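The Slow Boat to Kulcombe

The ferry to Kulcombe leaves from the far end of the harbor, past the fish market and the boatyard, and the ticket office doesn't open until the boat is already tied up. I got there early and stood in line behind a man with two bicycles and a family taking a mattress home.

The crossing takes 50 minutes in calm weather. There is a faster boat in July, but the rest of the year you take the old one, with its wooden benches and a coffee machine that accepts coins only. Most passengers sit inside. I went up to the top deck and watched the mainland turn gray.

Kulcombe has 17 miles of coast path and one paved road. The village sits around the landing, with a church, a post office and a row of white houses that rent rooms. I stayed at the Solís, a guesthouse run by Carola Heitmann, who moved to the island after years of working in hotels. She has four rooms. Mine looked out over the slipway and had a good bed, a weak shower and a shelf of paperbacks in several languages.

The path north is the one to do first. It climbs behind the church, follows a stone wall for a mile and comes out on open cliff. After that it is easy walking as far as the lighthouse, where there is a bench and a water tap. I met more than 50 sheep and one other walker. The southern half is rougher, and the stretch below the quarry floods at high tide, so check the table posted at the landing.

Food is simple. The bakery sells out by midmorning, and the only restaurant closes at eight. Carola serves soup in the evening if you ask at breakfast.

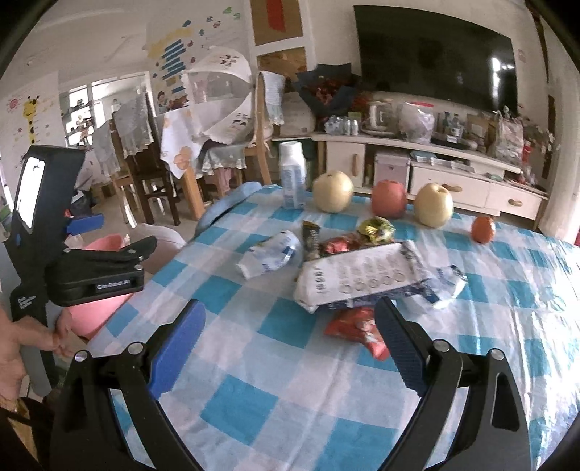
Packing for the island takes some thought, as the one shop keeps short hours and the path has nowhere to buy lunch. Bring fruit, bread and something that can survive a day in a backpack. A boxed snack like the one on the blue-and-white checkered tablecloth will do, and it can go in your coat pocket if the box is small enough. The last boat back leaves at half past five.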